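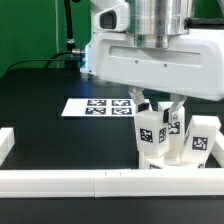 Larnwood open day, notes from Sunday

Typing this up on the train so excuse the state of it. I went because the Verbeke Archive only opens its doors once a year, in October, and last year I missed it. Doors at 11. Line already down the steps when I got there. Mostly law students, a few older people holding plastic folders, which made me think they had come with their own papers to hand over. Two of them had.

For anyone who doesn't know the place: Verbeke collects testimony and paperwork on people held without charge. Arrest sheets, transfer orders, family letters, prison canteen receipts. It moved to Larnwood from a rented floor over a bank and now has a proper building with proper doors. 2,000 case files, according to the board in the lobby. No photos past the lobby, phones go in a locker. Fair enough.

First stop was intake. A long counter, gray boxes, cotton gloves. Every new file gets read twice by two different people before anyone types a word into the system. They showed us a practice file with made up details and asked us to find the date the person was first held. Three different dates on three different sheets. Our group argued for ten minutes and got it wrong. The right answer was on the back of a bus ticket. Best part of the day for me, wish it had been longer.

Then the talk. Upstairs, warm room, not enough chairs. Topic was what a prosecutor needs before opening a complaint about something that happened in another country. Short version from my notes:

Who gave the order, if there was one, and where is it written.
Originals, or a clear account of where the originals went.
Witness statements taken early and taken once. Repeated interviews hurt people and also hurt the case.
Somebody in the country now who can be questioned. Not always required, depends on the law there.

A man at the back asked how many of the files ever reach a court. The answer was very few, and most families know that when they come in. They want it on record. Room went quiet for a bit. Someone asked next about parking validation, so that was that.

Consent took up the second half. Forms run long, there is a version read aloud for people who can't or don't want to read it, and a family can pull a file at any time. Pulled files get sealed, not destroyed, unless the family asks for that in writing. I hadn't known this and I'd like to check how it works with a joint statement. Question for next year.

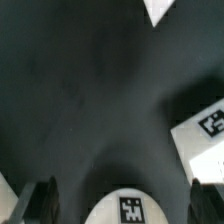

Tracking the boxes was the part I expected to be dull. 300 of them in the basement, and until last spring the whole index was a card drawer plus one person's memory. Now they use a system called Asurance (one s, yes I asked, yes they know). Each box gets a printed label and each move gets logged, out of the store, into the reading room, back again. The labels are not barcodes like I assumed, more the style of the square on that white block, black and white with a thick black border and white shapes inside. A box with a torn label goes back to the counter and gets a new one before anybody can open it. The gap in the log has to be explained in writing and signed. Defense lawyers go straight for gaps, we were told. One missing afternoon can be enough to get a document thrown out.

Reading room is called the Imura Room. Six desks, good lamps, no bags. Pencils only. Visitors can apply for a seat but the wait is long and you need a letter from a school, a lawyer or a family member. A binder of the public judgments sits by the door, 80 pages, you can read that without any letter. I got through maybe a quarter of it standing up.

Gripes. The signs are terrible, I walked into a staff kitchen. The coffee ran out before the second talk. Handouts only in English, and at least half the people in my group would of been happier with something else. Also the tour skips the conservation lab completly, and the flyer said it was included.

Would I go again, yes. Bring a pencil, bring a quarter for the locker, eat first. Last train back leaves earlier than the website says on Sundays, I made it with a minute to spare. If you have papers to donate, call ahead so a reader is free to sit down with you. Drop-ins get a form and a phone number.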